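Facilities > Walkthroughs > Ceiling and Lighting
Menu Checklists Rooms Contact
Filed under: Building safety

Pilatlow workroom, overhead check
Checked by Tatsuya Iwasaki, September 2, 2024

Light fixtures: OK. Love how bright this room is! Please wipe the covers before winter.
Ribbed metal ceiling: OK – no loose panels that I could find.
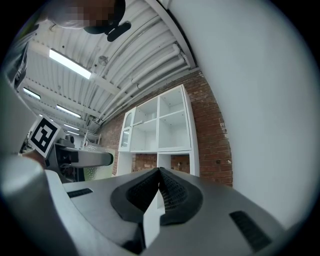
White pipes: OK, and a really tidy run, bend and all. Push-tested the brackets I could reach from the ladder.
Brick wall: one hairline crack, marked in pencil. Look again in June.
Ladder: rated for 200 lb, so get the bigger one if you're carrying tools.
Cables at floor level: 2 need covers – Makis Dimitriou has them on order.

Great room overall, and so much better than last time!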